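Reading time: 2 min

Likcombe forum > Planning > Right arm stops at table edge

silten_user: I run the bedroom task in our simulator with the Brekwood planner. The left arm plans well. The right arm often stops near the front of the green table and the planner reports a collision. I tried 200 samples, then 50, with the same result. Two views from the head:

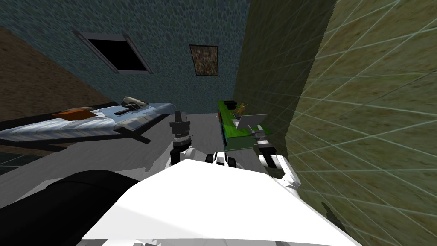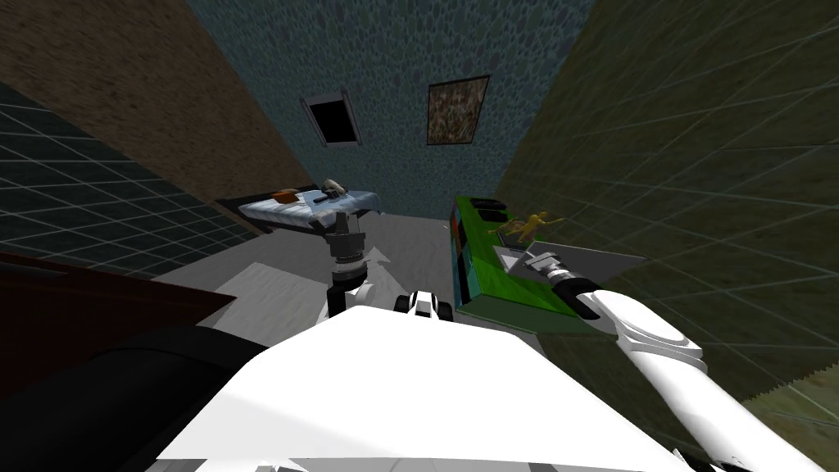

Last changed: September 2026

han_fork: I think your collision margin is too big. Make it smaller and try again.

mapleq: I do not agree. In the second view the gripper is just over the table edge, next to the gray panel. Please check if the panel is in the collision mesh with its real size.

silten_user: The mesh was one big box, thank you. With the split mesh, 11 plans passed and 2 failed.

han_fork: I would still test the margin. The 2 failures may come from there.

Related threads
- Han exporter loses joint limits
- Silten: slow replanning with two arms
- Convex parts or one hull?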